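The Melis Ballot Box, Tabletop Size

I've been an election clerk for long enough to have strong opinions about boxes, which my family finds very funny at dinner. So when people ask me why a little shop in Castville sells only a handful of things and spends a whole page on each one, well, that's me! I write these pages myself. Get a coffee.

The Melis is our tabletop ballot box. It holds 500 folded ballots, letter size, folded in half and then in half again. If your ballots are small cards you'll fit plenty more, but I quote the number for the big ones because that's what most towns print, and a box that's full by lunchtime is a miserable thing to deal with when there's a line out the door.

It's gray, with a hinged lid and a slot on top. The slot has a sliding cover you close when the polls do. There are two seal points, one on the lid and one on the slot cover, and both take the ordinary numbered plastic pull seals your county probably buys by the bag already. I went back and forth with our maker, Josphat Obura, over a third seal point on the back. He wanted it, I didn't (one more number to write down at ten at night, no thank you), and in the end he came around. You also get a hasp for a padlock. The padlock is not included, and I'm sorry about that, but every clerk I know has a drawer full of them.

The first batch went to Pladthorpe for their council runoff in January. That was a good test for us. They had a recount, with lawyers from both campaigns standing over the table, and the seal log got read out loud line by line. Mercy Rweyemamu ran that count and afterward she sent me a long email with her complaints, bless her. The handles dug into her fingers. The lid swung back too far and knocked over a water glass. The label holder was on the wrong side if you put the box to the left of the check-in table. All of that got changed. The handles are wider now and the lid stops a little past upright. There's a label holder on both long sides, so put the box wherever you like.

Tokthorpe bought the new version for their school board election and then came back for more when they split a precinct. They reported 994 ballots cast at their busiest polling place, spread over two boxes, and the second one was getting snug by the end. If you expect that kind of turnout, get a third and keep it sealed under the table until you need it. Check your own state's rules first on opening a fresh box partway through the day — some places want both parties' observers there to see that it's empty, and some want it written in the log with the time.

A few things I get asked to add and won't. No clear sides on this model. I know some offices love a see-through box, and for a union vote or a homeowners' meeting it can be very reassuring, but with paper ballots that pop open when they drop, I don't like it. No wheels either, it's a tabletop box. And no custom party colors, please stop asking, even for primaries.

What comes in the carton:

Melis ballot box, gray, assembled
Sliding slot cover, fitted
Card inserts for the label holders
Starter strip of numbered seals
Blank seal log, which you're free to photocopy forever 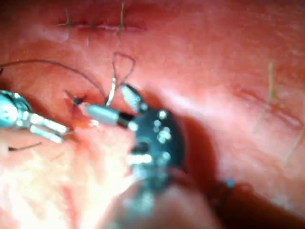

Can I use the Melis as a drop box outdoors?
Please keep it inside and staffed. The lid isn't weatherproof, rain will find the slot, and the box is light enough for one person to carry off, so it's meant for a table with a poll worker beside it.

Cleaning is easy, a damp cloth and a bit of dish soap. Skip anything gritty or it will dull the finish. Peel old precinct stickers off while they're fresh, if you can get anyone to stay late enough to do it. The boxes don't nest, so measure your storage closet before you order a lot of them. They do stack with the lids closed and the hasps all facing the same way.

We ship in the original carton, and I'd hang on to it for moving the box between polling places. If something turns up cracked, send me a photo and your order number and I'll get a replacement going. Spare slot covers and label inserts are sold separately on the parts page. For an upcoming election, put the date in the order notes and I'll pack those orders first. Purchase orders from towns, counties and school districts are fine, just email the form and I'll write back with an invoice.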